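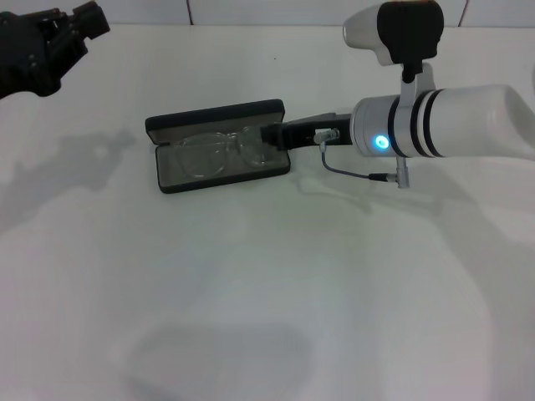 Clear-framed glasses in an open black case with a grey fabric lining.

Storing and cleaning spectacles at home

Most wear on spectacles happens off the face. Lenses are scratched on worktops, frames are bent in bags, and linings collect grit that is then rubbed into the coating. The notes on this page cover the case, the lenses, the frame and the place where the case is kept. They apply to plastic and metal frames with ordinary coated lenses. Follow the optician's sheet where it differs.

The case

A rigid case with a hinged lid protects against crushing. A soft pouch protects against dust and light scratching only, and should not go in a coat pocket or at the bottom of a bag.

Check the fit before relying on a case. Lay the folded glasses inside and lower the lid slowly. The lid should close under its own weight or with light finger pressure. If it has to be squeezed, the case is too shallow and the load is passing through the bridge. If the glasses slide from end to end when the closed case is tilted, it is too long; a folded lens cloth will take up the slack.

Large round lenses need more depth than narrow rectangular ones. Measure the glasses folded, at the thickest point, and compare this with the internal depth of the case. External sizes printed on packaging are of little use.

Transparent frames are hard to see against a pale surface and are regularly sat on, wiped off tables or swept up with the post. Keep them in a dark case and return them to it each time they come off. The same applies to rimless pairs.

Putting the glasses in

Fold the left arm first, then the right, unless the hinges are plainly set the other way. On most frames one arm is made to lie under the other. Folding them in the wrong order strains the upper hinge slightly each time.

Hold the frame by the bridge when lowering it in. Keep fingers off the lenses. Skin grease spreads to the lining and from there back to the lens.

Place the lenses facing up, with the folded arms underneath, if the case has a flat base. In a case with a moulded hump, follow the shape of the hump. Do not store pens, coins, keys or screws in the same compartment.

Cleaning the lining

A fabric lining holds fine grit. Clean it every month if the case is carried daily, or every two months if it stays indoors.

1. Remove the glasses and the cloth. Open the lid fully, without forcing the hinge.
2. Turn the case over and tap the base with the flat of the hand.
3. Run a vacuum cleaner with a small brush nozzle along the inside seams, on low suction.
4. Press strips of wide adhesive tape on to the fabric and lift them off. Repeat until the tape comes away clean.
5. Wipe the fabric with a cloth dampened in warm water and one drop of washing-up liquid. Do not soak it. Many linings are glued to card, and the card swells.
6. Wipe again with plain water. Leave the case open in moving air overnight.

Do not dry a case on a radiator or with a hairdryer. The adhesive softens and the fabric lifts at the corners. Lifted corners can be refixed with a thin smear of fabric glue applied with a cocktail stick and held down under a small pad until set.

Cleaning the lenses

Rinse under a lukewarm tap before touching the lens with anything. This carries off loose particles. Hot water can craze some coatings and should not be used at all.

Put a small drop of plain washing-up liquid on each lens. Avoid types with hand cream or added moisturiser, which leave a film. Rub both faces lightly with the fingertips, then the nose pads and the full length of the arms. Rinse, shake, and dry with a clean microfibre cloth.

Paper towel, tissue, shirt hems and tea towels are unsuitable. Window cleaner and anything containing ammonia, bleach or acetone should be kept away from both lens and frame. Clear plastic frames are prone to clouding when exposed to solvent, and the clouding cannot be polished out at home.

Wash microfibre cloths at 30 degrees without fabric softener and dry them flat. Keep 3 in use: one in the case, one by the sink, one in the wash.

Frame checks

Set the open glasses upside down on a flat surface. Both arms and the top edge of the frame should touch. A rocking frame is out of true and should go to an optician. Warming and bending at home often ends with a cracked frame — clear plastic shows every stress mark.

Tighten hinge screws with a screwdriver of the correct blade width. Stop when the arm moves smoothly and stays where it is put. A screw that works loose repeatedly needs replacing.

Where to keep the case

Choose one fixed position at hand height, away from the table edge. A bedside shelf or a shallow tray by the front door is suitable. Window sills and car dashboards are not, as heat damages coatings well before it marks the frame. Bathrooms are too damp for lined cases.

On a white table or worktop a black case is easy to find at a glance. On dark furniture, fix a pale label to the lid. For a shared household, mark each case on the underside with initials in paint pen.

If several pairs are in use, store the cases on edge in a drawer with dividers, labelled by purpose: reading, distance, sun. Old pairs worth keeping as spares should be cleaned before they are put away and tried again each April, together with a check of the prescription.

Replacing a case

Replace a rigid case when the hinge no longer holds the lid in line, when the shell is cracked, or when bare card or metal shows through the lining at any point where a lens rests. A worn outer surface is of no consequence.

Magnetic closures weaken little with age but pick up metal dust in workshops. Wipe the magnet strip with damp cotton wool. Anyone using a grinder or file should keep the case in a closed drawer outside the work area.

Notes compiled by Omar Kassab.

Home | Kitchen | Workshop | Storage | Cleaning | Contact

This site uses cookies to remember your settings. Accept | Manage choices

© Cikulwood Household Notes. All rights reserved. Contact us | Back to top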